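Recording Box-Packing Demonstrations with a Hand-Held Gripper
Written by Chinyere Ezeani. Checked by Conall Carroll.
Part 4 of the Cosemix recording guide

Part 3 covered calibration. This part covers one task from setup to export: picking small household items off a soft surface and placing them in an open box. It assumes a parallel gripper with a trigger and a camera mounted on the gripper body, held in the right hand. Two-gripper recording uses the same procedure with the changes listed near the end.

Before you start

You will need:
One calibrated gripper, or two for the bimanual version
Cosemix recorder, with the session folder already created
One open cardboard box, flaps removed or folded outward
A set of small items that fit between the fingers at their narrowest side
A charged battery for each gripper

Clear the working surface of anything that does not belong to the task. Background objects can stay. If they stay, leave them alone until the block is finished, then rearrange them for the next block.

Set the exposure manually. Automatic exposure shifts whenever the gripper tilts toward a window, and the inside of the box goes dark at the moment of release. Aim for detail on the box floor and accept a blown-out window. Check the setting again after 100 episodes or when the daylight changes, whichever comes first.

Step 1. Place the box

Put the box within reach of a half-extended arm. On a mattress, press down on the floor of the box once and let it settle. Tilt of the box is acceptable. Sliding is not, so put a folded blanket under or behind it if it moves when touched.

Do not mark the box position with tape. The tape is visible to the camera and the policy can learn to use it.

Step 2. Scatter the items

Drop the items from a low height. Leave them as they fall, unless two are stacked. Mix rigid and flexible items in each layout. A set made only of rigid blocks produces a policy that closes the fingers to a fixed width and fails on film packets.

Change the layout after every episode. Change the item set after every block.

Step 3. Record the approach

Press record, wait for the tone, and hold the gripper still until the tracking indicator turns green. Move in at a steady speed. The target item should be visible between the fingers before they begin to close. If you lose sight of it, back off and approach again within the same episode. Corrections of this kind are useful and should be kept.

Approach flat packets across their short side. Approach upright items from the front, with both pads at the same height.

Gripper-camera views from the box-packing task:
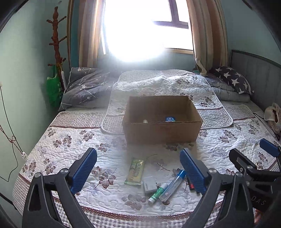
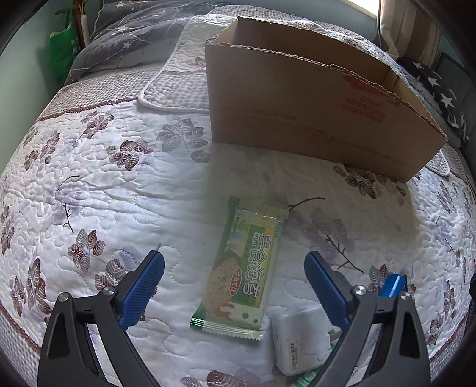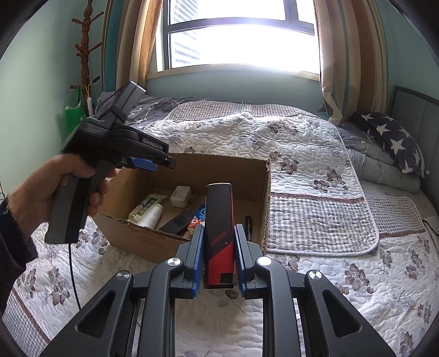
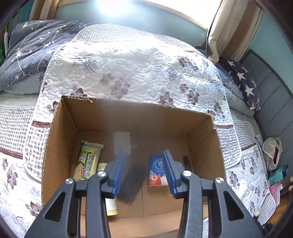 Closing force is the setting most operators get wrong in their first session. The trigger is analog, and the recorder stores finger width along with trigger travel, so a hard squeeze on a soft item is logged as a normal grasp. Close until the item stops shifting, then hold. For a snack packet like the one lying diagonally between the fingers in the second view, start with the pads over the middle of the wrapper and stay off the crimped seals, which fold under pressure and let the packet rotate. A rigid carton tolerates more force. The red and black box in the third view is held upright, and items of that shape can be carried over the rim without changing the wrist angle.

Step 4. Record the release

Carry the item over the nearest wall of the box. Lower it until it is below the rim, then open the fingers fully. Do not drop items from above the rim. Withdraw straight up before turning the wrist, and stop recording once the fingers are clear of the walls.

Use the whole floor of the box. Operators tend to release in the same spot every time. After the first 300 episodes of our own set, Engelbert Berchtold plotted the release points and found most of them in one corner. Those episodes were kept, but the next block was recorded with the release area assigned before each pick.

Step 5. Label and check

Each episode gets one of three labels: complete, corrected or failed. Use "corrected" when the item reached the box after a second attempt. Use "failed" when the item was still outside the box at the end of the recording. Failed episodes are exported to a separate folder and are not deleted.

Open every tenth episode in the viewer and check:
Tracking is continuous from start to stop
Finger width reaches its maximum at release
The timestamp offset between camera and trigger is constant
No part of the operator's free hand covers the target

Tracking loss usually comes from moving too close to a plain wall or from covering the lens with a sleeve. Discard the episode if the gap falls during the grasp. A gap during withdrawal can be trimmed.

Changes for two grippers

Pair both units with the recorder before pressing record. Start them with the left trigger only. Hold the idle gripper away from the box and keep its fingers open. If a cable is attached, route it outside the working area so that it does not drag items.

Assign each item to one side before the episode begins. Handovers between grippers need their own task name and should not be mixed into this one.

Dataset size

Our current set contains 2,660 episodes, of which 414 are labeled corrected. Training without the corrected episodes gave worse recovery after a missed grasp. Suqin Kang's notes on the training split are stored in the project folder under Prodach.

Export

Select the session, choose "Export by label", and leave compression off. The exporter writes one file per episode and an index. Keep the index with the episodes when copying to another disk. Part 5 covers replay on the arm.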